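Setting Up the Two-Arm Bottle Sorting Kit on a Prevlow Bench

By Hustoven Docs
11 September 2021

We use cookies to improve this site. Accept | Manage settings

This guide covers first setup of the Prevlow two-arm tabletop kit for sorting small bottles into trays or bins. Allow 112 minutes for the full procedure. The arms should already be bolted to the rails and powered off.

1. Check the frame

Press down on each corner. If the frame rocks, loosen the clamps, reseat it and tighten again. Route the cables outside the rails. Leave enough slack for each arm to reach the middle of the table.

2. Place trays and bottles

Set the trays inside the frame, where either gripper can get to them. They don't need to be square to the rails. Spread the bottles over the wood with open space between neighbors, some upright and some on their sides. Mix the colors. Start with the grippers open.

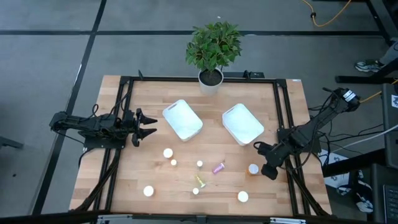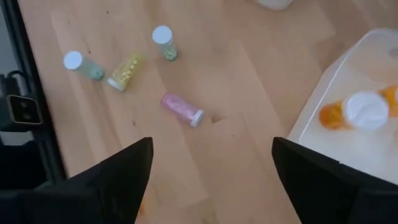
3. Set the gripper limits

Open the Plestthorpe control panel and select the left arm. Set the closing force to 15 percent. Close the fingers on a capped bottle and lift it 7 cm. If it slips, raise the force one step and repeat. Stop if the plastic starts to flex. Do the same for the right arm.

A bottle lying down should be gripped across the body, with the fingers on either side of it. Gripping at the cap works on the larger bottles only.

4. Run a slow pass

Set the move time to 800 ms per waypoint and run one pick per arm. Keep a hand near the stop button. If the wrist view loses the bottle on approach, raise the approach height and rerun.

The Ó Conaill finger pads fit this kit but are sold separately. Repeat step 3 after fitting them.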